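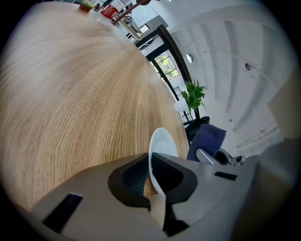 ## Plates, week one

14 October 2020

I've been picking up plates with a hand-held gripper for a learning system Kwok-wai Cheng and I are calling Skeninik. The white plate goes on the oak table, I close the fingers on the rim, lift, and set it down somewhere else. Then I do it again.

We have 153 examples so far. I threw out seven because I moved too fast and the table turned to streaks. Kwok-wai wants 40 more with the plate near the table edge — those are the slow ones.

My grip is too regular. I keep taking the plate upright, so tomorrow I'll start from worse angles and leave the bad first tries in. Bowls can wait until the plate set is done.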